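Home Libraries > Sorting and Cataloging > How do you file books in languages you don't all share?

marginal_gains
September 9, 2022
I finally entered the last box into Luvitz and the total is 2774, a number I have not shared with my spouse. The catalog is fine. The catalog is gorgeous. The shelves are a different matter.

We're a household with English, Latvian, Japanese and some Chinese, and no one person reads all of it. For years every language had its own bookcase, like embassies on a street. Then we moved to a smaller place and the embassies had to share a building. Now I have to pick a system and I keep picking a new one every weekend.

Options so far:
By language, then author.
By author, all languages together, romanized.
By subject, and let the languages fight it out.
By size, which my spouse likes and which I consider grounds for something.

What do people do? I'd prefer to hear from people who have done it and regret it.

shelfish
By language. You're never going to walk over to the shelf thinking "I want something by a person whose name starts with K, in whatever language fate provides." You're going to think "I want something I can read before bed without a dictionary." File for the tired version of you.

Lillmont_Dan
Hard disagree. I ran the swap library at Lillmont for years and we split by language because it seemed polite. The English shelves got used. The other shelves got dusted. Put the translations next to the originals and people notice there IS an original. I learned half my German by being too lazy to put the wrong copy back.

shelfish
With respect, a swap library has people walking through it. My hallway has me walking through it, and I already know what's there.

Lillmont_Dan
Do you? How many duplicates do you own?

shelfish
That's a personal question.

pulp_and_paste
I want to speak up for size. I know! I know. But my cases have fixed shelves (inherited, can't drill them, would be haunted) and the tall books only go in one place. Once you accept that the art books live at the bottom and the pocket paperbacks live at the top, a lot of your philosophy has been settled for you by a carpenter. I sort by language inside each height and it works fine as long as I remember how tall the book was. I usually remember how tall the book was. I could not tell you the author of half of them.

marginal_gains
You're describing my spouse's argument nearly word for word. Are you my spouse?

pulp_and_paste
If I were I'd be asking about that total.

Inese Rozīte
I worked in a real library, for which I apologize, and I'd like to say something boring about romanization before anybody goes with option two.

Pick your scheme and write it down on an index card and put the card in the bookcase. I mean it. You will file a Japanese author under one spelling in March and look for him under another spelling in the fall, and you'll decide he was stolen. Long vowels are where most of this goes wrong. Chinese is worse if your older books use one romanization on the copyright page and your newer ones use pinyin, because then the same person has two homes at opposite ends of the alphabet. Latvian publishers also respell foreign names the way they sound, so your English authors get a Latvian alias as well. It's charming until you're on your knees looking for Shakespeare under Š.

If you don't want to deal with any of this, sort by language. There's no shame in it. Each script gets its own native order and you can stop there.

marginal_gains
The Š thing has already happened to me. I bought a second copy.

Lillmont_Dan
See, duplicates.

glue_gun_gary
Does no one here do it by color

shelfish
No.

Inese Rozīte
No.

pulp_and_paste
I did it once for a party. It took me until the next party to undo it.

Tomoyo Hosoda
I have a practical one. Japanese and English spines read in different directions from how Latvian and French ones do. English titles run top to bottom. A lot of the continental ones run bottom to top. Japanese ones mostly stand up straight like decent people. If you interfile them you spend your life tilting your head left, right, left, like an owl at a tennis match. I did it for one winter. My chiropractor asked whether I'd changed jobs.

Sorting by language means one tilt per shelf. I never see this in the guides, and I've read the guides.

shelfish
This is the best argument so far and it's orthopedic.

Lillmont_Dan
I'll give you the neck. I still think it's worth it. A shelf where everything is the way you expect is a shelf you stop looking at. Also, turn some of them face out! Bookstores figured that out long ago. You see a cover, you pick it up. Spines are for people who've already decided.

Tomoyo Hosoda
Face out eats space. Marginal_gains has just moved somewhere smaller. You can't recommend face out to a person with 2774 books, it's like recommending a pony.

pulp_and_paste
Face out is how you get bent covers too. Paperbacks slump. They start the week looking like a display and end it looking like they've had bad news. If you must, lean them against something with a bit of grip and don't leave the same one out all summer.

marginal_gains
A pony would at least move around on its own.

Question for the catalog people while I have you. I'm on Luvitz, but my cousin swears by Mandagi, and the free version stops at 1000 titles, so I'd be paying to find out whether I like it. Does either of them handle two scripts for one title? Luvitz gives me one title field and a notes field, and I've been putting the original title in the notes, where it goes to die.

Inese Rozīte
I use neither, I have a spreadsheet. Four columns you need: title as printed, title romanized, language, and where it is. Anything beyond those you'll fill in for the first box and never again. I have a column for "condition" that says "good" 18 times and then nothing.

glue_gun_gary
I've used Mandagi and it does do two title fields but it sorts by whichever one you typed first. So if you were tired that day the book is in the wrong place forever. I was tired a lot

Lillmont_Dan
This is why I don't catalog. I look at the shelf.

shelfish
You ran a library.

Lillmont_Dan
I ran it by looking at the shelf.

Tomoyo Hosoda
Coming back to face out, because I was rude about the pony and it's been bothering me. There's a middle way for the language you have least of. If you've got a whole wall of English and a handful of Chinese, the handful is going to look like a mistake when it's spine-out at the end of a row. Give it room. A few spines up top, a couple of covers leaning, done. Open slats behind are kinder than a solid back, too, if you live anywhere damp like I do. 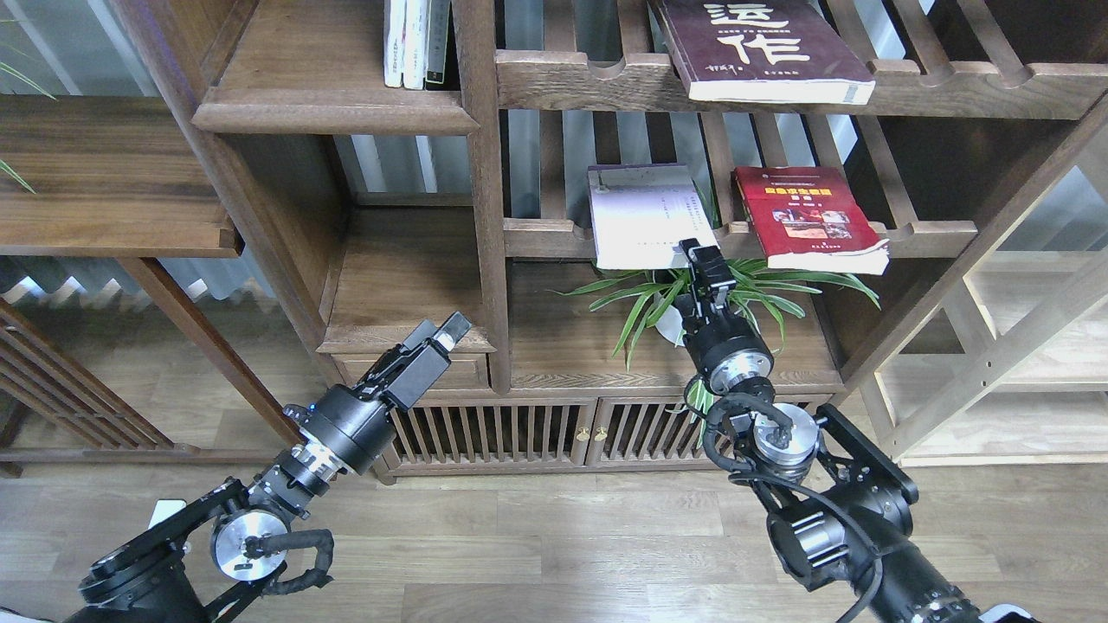

Maroon paperback on the top right in both.

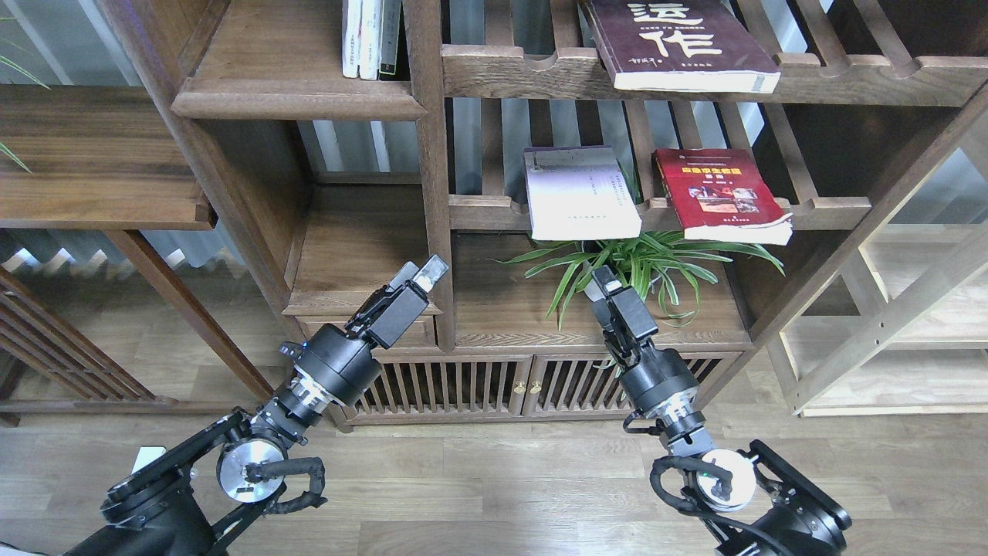 What I would not do is apply that to your biggest language. My English books are packed in two rows deep and the back row hasn't been seen by anyone in years. I'm told there's a whole Plisov set back there, the atlases, bought with my own money in a confident period of my life. The small collections get the good seats and the big one can stand in the aisle.

marginal_gains
Oh, I like this. The Latvian shelf would be thrilled. It's mostly cookbooks and one very stern book on mushrooms.

Lillmont_Dan
So you agree with face out. I'd like that noted.

Tomoyo Hosoda
For small collections. I'd like THAT noted.

Inese Rozīte
I'm going to object mildly to two rows deep. You haven't shelved the back row, you've put it in storage with a view. If you have to do it, put the back row up on a strip of scrap lumber so the tops of the spines show over the front ones. Takes an afternoon. And keep the mushroom book where you can reach it, the stern ones are usually right.

pulp_and_paste
Seconding the lumber strip. I did it with old baseboard. It looks like a choir. Does nothing for the height problem, though. My tall ones now bump the shelf above, so they've been sent to the closet.

shelfish
And so we arrive at sorting by closet.

glue_gun_gary
What about the books that are in two languages. Like the facing page ones. I've got a bunch of poetry like that and it's been sitting on a chair since I moved in

Inese Rozīte
File under the language you can't read as well. The other side is only there to help.

Lillmont_Dan
Under the author, mixed in with everything else, as God intended.

Tomoyo Hosoda
Leave it on the chair. Poetry gets read on chairs.

marginal_gains
Update. We're going with language first, then author, native order inside each script, index card taped inside the case (thank you, Inese). Small languages get some covers out. English is doubled up on a strip of wood, if I can find a strip of wood. My spouse has negotiated a size exemption for anything too tall to stand, and has interpreted "too tall to stand" very broadly, so the bottom shelf is now governed under separate law.

I did also look up how many duplicates we have, Dan. I'm not telling you either.

Lillmont_Dan
I'll take any spares. Postage is on me. Nothing in a series, please, I've been hurt before.

shelfish
I have a few I could add to that box. A few. Don't say anything.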